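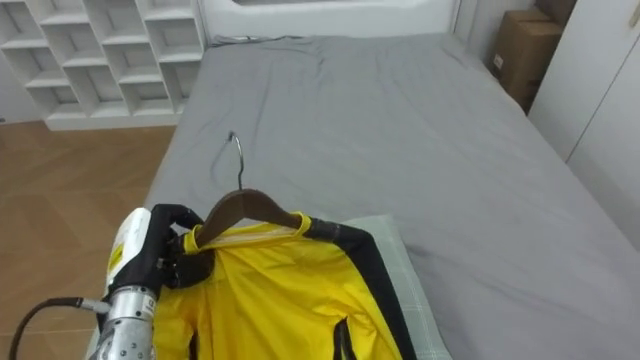 Fingers around the hanger shoulder, cable looped out to the side of the wrist.

Tuvix Hand Care Kit: review
Posted 04/02/2026

If you run a jointed hand on a robot arm, you know the feeling when the fingers start closing a little late. Ours does clothes: hangers, jackets, the odd pillowcase. Hangers are the hard part. The shoulder is curved and smooth, the fabric starts right next to where you want to hold, and if one finger lags the whole thing swings around and the jacket slides off onto the bed. I had been blaming the software for weeks. Then I bought this kit for $98 and I am so glad I did!

You get 12 pieces in a zip case: a torque driver with a short shaft, bits, two joint brushes, a tube of Namell grease, a feeler gauge, cable clips in three sizes, and a folded card with the settings. The card is the best thing in there. It has a drawing of each knuckle with the screw order on it, and the type is big enough to read while you are kneeling beside a bed with the power off and a flashlight in your teeth (ask me how I know).

What I did, in order. Power off, cable off at the wrist connector, hand off the arm. I brushed every joint and got out an amazing amount of lint, mostly from the two inner knuckles. A dab of grease on each pin, wipe, work the finger by hand, wipe again. Then the wrist bolts. The short driver fits in next to the connector, and my old Valentini driver never did. I used to come at those bolts from an angle and chew up the heads.

After that, the cable. Leave a loop! I had mine clipped tight along the wrist for looks and it was tugging on the connector every time the hand rolled over. Now it hangs out in a loose loop and I check it by turning the wrist slowly to both ends of its travel before I let the arm do anything on its own.

Last comes re-zeroing the fingers, and the card is good on this too. Open flat, gauge under each fingertip, save. I ended up doing it twice, the first time with the thumb screw still loose, my own fault.

We have put 190 hours on the hand since, and the fingers still close together. I brush it out at the end of each session and so far that's all it has asked for.

A few gripes. The grease tube is tiny and the cap is easy to lose. The middle size of cable clip is too stiff for a thin cable, so I use the large ones. The card covers the Brukow 1901 wrist and the one before it, and if you have something else you'll be looking up your own torque numbers. The zip case smelled like a new shower curtain until October.

I'd still buy it again tomorrow, and I have a second one on order for the other arm. Five stars, and please, Tuvix, sell the card on its own. Mine already has grease all over the thumb page.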